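Progress Report to the Nultance Fund
Nesulska Household Storage Study, Vukovville workroom
Reporting period: June

1. Status

The study is on schedule. The furniture and surface work is complete, and the storage box work has passed its midpoint. Of the 17 tasks listed in the funding agreement, all four of the surface tasks are closed. The box tasks are open, and the written guidance for households has been drafted but not edited.

Spending in the period was $2,200. The largest items were the tabletop, two replacement lamps and the purchase of storage boxes. No transfer between budget lines is requested.

2. Work surface

The old bench in the Vukovville workroom had a painted top that chipped at the corners and showed every scratch. It was taken out in the first week of the period. The replacement is a light wooden top with a fine, straight grain and a matte finish. A pale surface was specified so that small household goods with dark lids or labels can be told apart from the table without extra lighting.

Glare was the main concern with the new top. With the ceiling fixtures at full output, the middle of the table reflects a pale band that washes out part of the grain. The band is soft and does not hide objects placed in it. Clear plastic is affected more than anything else, as the walls of a box already carry reflections of their own. The lamps have been moved back and the ceiling fixtures are now run at the lower setting during sessions.
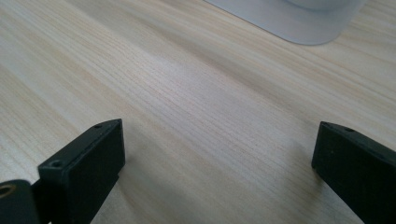 3. Storage box

The agreement calls for one type of box to be studied in detail before the range is widened. The type selected is a large clear plastic box with a tiered lid structure, in which a narrower rectangular section stands on top of a wider, frosted bin. It was chosen over the opaque bins used in the pilot for two reasons. A person can see something of what is inside without opening it, and the tiered form gives two storage zones in the floor area of one.

Findings to date are as follows.

Visibility. The clear walls help with dark or strongly colored items. A dark item shows as a round or square shape through the plastic even when its label cannot be read. Pale items in the frosted bin are hard to identify, and in most sessions the bin had to be opened to confirm them. The horizontal ridges in the walls break up the outline of anything narrow.

Reach. Small round containers such as cans and jars are the most frequent items in the household lists supplied by Frei. They are easy to bring up to the side of the box and slow to place in it. Most of the handling time is spent near the wall, where the item is turned upright and lined up before it goes in.

Stability. The box does not slide on the wooden top in normal handling. It did shift when pushed from one side with both tiers empty. The position of the box is now checked against the table edges at the start of each session, and the short dark tape strips at the edges are left in place between sessions.

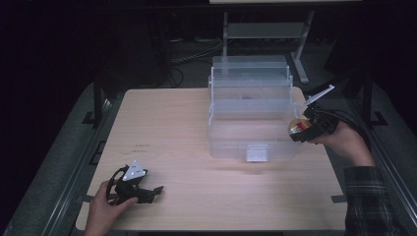 Placement order has a larger effect on session time than the size of the items. When small containers go in first, they take the corners of the bin and leave an open center for larger goods. When they go in last, they end up stacked, and the lower ones can only be reached by lifting the others out. The draft guidance recommends the first order. It also recommends that labels face the nearest wall of the box, although the benefit in the frosted bin is small.

A total of 246 placements were logged in June. Entries are checked on Friday afternoons, and any entry with a missing item name is returned for correction. The item list still uses two names for the same kind of small jar, and the log will be merged under a single name before totals by item are issued.

4. Problems and corrections

Delivery of the second batch of boxes was late. Sessions continued with the first batch, and no task was dropped.

The room behind the table is kept dark during sessions to reduce reflections from the shelving. This works for the clear upper tier. It makes it difficult to find items waiting on the side shelf, and a low lamp will be tried at that end of the room.

The floor under the table is uneven. One leg was shimmed, and the top now reads level along both sides.

5. Work planned for the next period

Complete the remaining placement sessions with the tiered box.
Repeat the visibility check with pale items and a dark liner in the bin.
Merge the duplicate item names in the log.
Edit the household guidance and send the draft to Nultance for comment.
Obtain a price for a second, smaller box type.

The second installment is requested on the terms already agreed. Receipts for the tabletop, lamps and boxes are filed at the Nesulska office and can be sent on request.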